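Londlow Public Library
A thread on the changes to our lending rules, which take effect in April. Please read to the end before calling the front desk, as most of the questions we have received so far are answered below. (1/15)

Londlow Public Library
Overdue fines on books, magazines and audiobooks will end for all cardholders. This covers adult, teen and children's cards at the Main Library and at the Tsikata Branch. Balances already on your account for late returns will be cleared. You do not need to apply. (2/15)

Londlow Public Library
At the close of the last budget year, 2224 cards were blocked for unpaid fines. Of these, 732 belonged to children under 13. A blocked card cannot be used to borrow, to place a hold or to reserve a study room. (3/15)

Londlow Public Library
"We looked at the balances one by one," says Amna Paracha, Head of Circulation. "Many were under five dollars. Families had stopped coming in over the price of a sandwich." (4/15)

Londlow Public Library
Due dates remain in place. Books are still lent for three weeks. An item that no one else has requested will renew by itself up to 2 times. Items with a waiting list will not renew, and we ask that you return them on the date shown on your receipt. (5/15)

Londlow Public Library
An item that is 49 days overdue will be marked as lost, and the replacement cost will be added to your account. If you bring the item back in usable condition, the charge is removed in full. We do not accept replacement copies bought elsewhere unless a staff member has approved the edition. (6/15)

Londlow Public Library
Charges for lost or damaged items that are already on your account are not part of the clearing described above. If you believe a charge is wrong, ask for a shelf check. Selim Sönmez and the circulation staff will search both buildings and write to you with the result. (7/15)

Londlow Public Library
Items borrowed from other library systems follow the rules of the lending library. Some of those systems still charge by the day, and we are required to pass the charge on. The slip inside the front cover shows the rate. Please leave the slip in the book. (8/15)

Londlow Public Library
Notices will change too. You will receive a reminder three days before the due date, another on the day after it, and a third two weeks later. Reminders go out at 9 a.m. by email or text. Paper notices will be mailed to cardholders who have asked for them. Check that we have your current address. (9/15)

Londlow Public Library
The book drop on Borker Street is open at all hours. Items left there after 6 p.m. are checked in the next morning, and the return is dated to the evening before. The drop at Tsikata is closed while the sidewalk is being rebuilt. Please return items at the desk inside. (10/15)

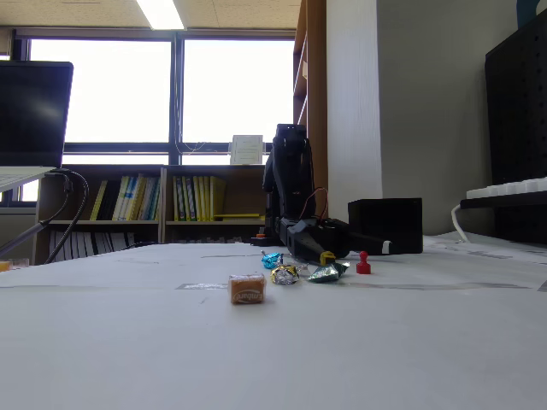 Londlow Public Library
Board games, puzzles and museum passes are lent under a separate agreement. Games and puzzles go out for one week, with no daily fine. Museum passes must be back by noon on the day after your visit, and a late pass will pause pass lending on your card for one month. (11/15)

Londlow Public Library
Teachers and home educators may keep their class card, which allows longer loans. Misaki Hayashi, Youth Services, is updating the list of card holders and will contact each school. If your class card was issued under a former employer, please bring proof of your new position. (12/15)

Londlow Public Library
Has your card expired while it was blocked? Bring photo identification and one piece of mail with your current address to either desk. A parent or guardian must be present to renew a card for a child under 13. Your old card number can be kept if you still know your PIN. (13/15)

Londlow Public Library
The full policy is posted at both desks in English, Spanish and Korean. A large-print copy is available on request. Gun-woo Jeon, Deputy Director, will take questions at the open meeting in the Wovlow Room at 7 p.m. The room is on the ground floor, and the side entrance has a ramp. (14/15)

Londlow Public Library
Written comments may be left in the box by the main stairs or addressed to Wumpini Dogbe, Library Director. Comments received before the open meeting will be included in the minutes. Please give your name and the branch you use most often. (15/15)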